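How do you teach a robot to tidy up?

You could write it a giant list of rules. Move arm left. Close hand. Lift. Great, until the bottle rolls a tiny bit and every rule is wrong. Oops.

So the team at Entili tried somthing else. Copying! Same way you learned to tie your shoes – you watched someone, then had a go.

First a person steers the two robot arms through the whole job. Pick up a bottle, drop it in the basket, next one. The computer saves every move, plus what the cameras saw. One full go is called a demonstration. Mawar Sitompul steered most of them. Her thumbs got sore.

They ended up with 563 demonstrations. Lots of tidying!

Then comes training. The computer looks at all of it and hunts for patterns. Bottle on its side, near the right arm? People mostly used the right arm. Stuff like that. 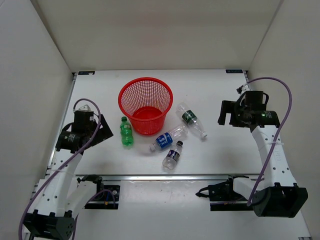 Now the big question. Does it need all 563? Grethe Fogh wanted to find out, so they trained the robot three times. Once with 166 demonstrations, once with 415, once with the lot. Then a test, 4 bottles each time, in new spots.

With 166 it missed a lot. Grabbed air. With 415, much better. With all of them – only a teeny bit better than 415. Suprised? So were they.

More practice helps, but the first big pile helps most. Next they want to try mixed-up practice, with bottles in weirder places.

Try it at home: steer a friend with a blindfold on, using only words. Harder than it sounds.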